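Friday, January 29, 2021

Prayer times and qibla module, Velari build. Notes for the shared notebook, continued from the last session.

Started with the Fajr discrepancy. Velari gives Fajr and Isha from a fixed solar depression angle, same as most apps. At our latitudes that works for most of the year and falls apart in June, when the sun does not get far enough below the horizon and the formula has no solution. The code currently catches the error and returns the last valid time, so for several weeks in summer the user sees the same Isha every night with no sign that anything is wrong. Several of the complaints in the Troltex inbox are plainly this. One writer had compared three apps and the timetable on the wall of his mosque and found four different times for the same prayer.

Options on the table:
a) middle of the night: split the time between sunset and sunrise in two, no Isha after that point and no Fajr before it
b) one-seventh of the night: Isha at the end of the first seventh, Fajr at the start of the last
c) angle-based: depression angle divided by 60, taken as the fraction of the night
d) import the local mosque timetable and calculate nothing

Ran a to c for the test town, whole of June. All three return a time for each date. The spread between them is large enough that a person fasting would notice. I don't think it is our job to choose. My proposal is that the method is named on the main screen, in the same type size as the time itself, and that the first run asks the user which one their mosque follows. If they don't know, show (d) where we have a timetable and say where it came from.

Quezada has offered its timetable set. 245 mosques, of which 11 have no source given and 7 duplicate another entry under a different spelling. Those 18 stay out until checked. The rest can go in with the name of the issuing mosque attached to every row. Format is a mess: some give the start of the prayer, some the time of the congregation, and the column heading does not say which. Congregation times must never be shown as start times. Added a field for it, default "unknown", and unknown rows are not displayed.

Qibla next. Great circle bearing is fine, checked against hand calculation at six points. The remaining errors come from the phone compass. Steel in the building, magnetic cases and poor calibration each pull the needle off, and the app shows a confident green arrow regardless. Changed the arrow so that it goes grey when the sensor reports low accuracy, with a line telling the user to move the phone in a figure of eight. Also added the bearing in degrees from true north, so that anyone with a street map can work it out without the sensor at all. Declination is now applied before display. It was being applied twice on one code path, found while reading through, fixed.

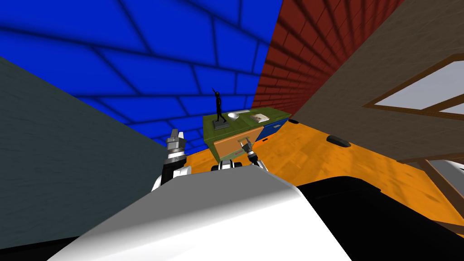
Flonard read the draft of the above and disagrees on the first-run question: most people who install a prayer app have no idea what method their mosque follows, and asking them on the first screen will make them feel they have failed a test before they have prayed once. The preference there is to pick a default by country, state it openly, and put the choice one tap away. Also that "depression angle" should not appear anywhere a user can see it.

Second point accepted, wording changed to "how dark the sky is". On the first I am less sure. A default by country hides the fact that two mosques in one street can differ, and that was what people wrote in about. Possible compromise: default by nearest timetable, with the mosque's name shown, and the question asked only where there is none within reach. Needs a distance limit. Not decided.

Question log. The "ask a scholar" tab had some 800 questions in the export. Read a sample only. A fair number are not legal questions at all but questions about the app (why is Maghrib different today, does the alarm work when the phone is off). These should go to a help page and not sit in a scholar's queue. Sorting by keyword catches the obvious ones. It also caught a question about whether a missed alarm excuses a missed prayer, and that one does belong with a scholar, so anything the filter moves will need a person to look at it.

Privacy: questions are stored with device ID and coarse location. No reason for either. Some of the questions are about marriage and family and should not be traceable to a phone. Location removed from the schema, device ID replaced by a one-off ticket number. Old rows still to be cleaned.

To do
– rerun June with (b) and (c) at two more northern points
– write to Quezada about the congregation column
– test compass warning on an older handset
– clean old question rows, then delete the export from the shared drive
– Hijri date: rollover is at midnight, should be at sunset. Not started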